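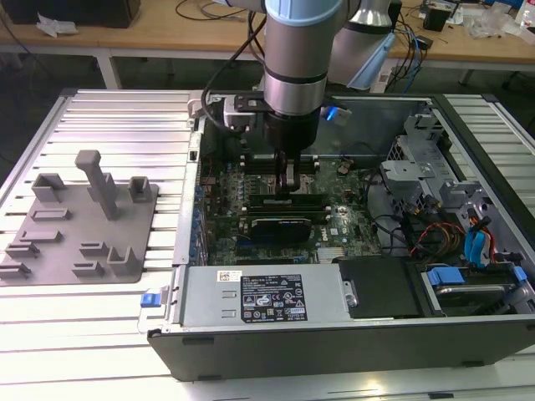 I have a soft spot for old office desktops, and I blame Nélida Zúñiga. She ran the repair counter at Skarka, a narrow little shop a few doors from my first apartment, and she let me hang around asking dumb questions while she worked. My first computer came off her shelf for 50 dollars, and I was so proud of it I carried it home in my arms like a baby!

What I love about the old Dells is the blue plastic. Somebody decided that the parts you're meant to touch should be blue, so you open the case, look for blue, and off you go. Hard drive on blue rails? Squeeze and slide. I've opened way fancier machines since then (my cousin's Pleler tower comes to mind, a gorgeous thing) and spent half the evening hunting for one hidden screw.

Memory is where I tell everybody to start. Unplug the machine, touch bare metal, push the latches outward and lift the stick by its ends. The notch only lines up one way, so if you're leaning on it with your whole body weight, stop and turn it around. I learned that one the loud way, in Nélida's shop, with customers watching.

The processor makes people a lot more nervous, and fair enough. With the cooler off you're down to a square metal lid, a bracket and a skinny little lever, and it all looks so delicate. Take your time with the lever. Clean off the old paste, keep your fingers off the contacts, and put your phone in another room.
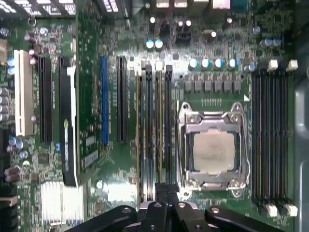

What to keep, what to let go

My drawer at home has 8 sticks of memory in it and I can't defend half of them. Nélida's rule was to keep whatever fits a machine you still own and pass the rest along. I'm working on it. The coin batteries go first, then the mystery cables, and the blue drive rails stay with me forever.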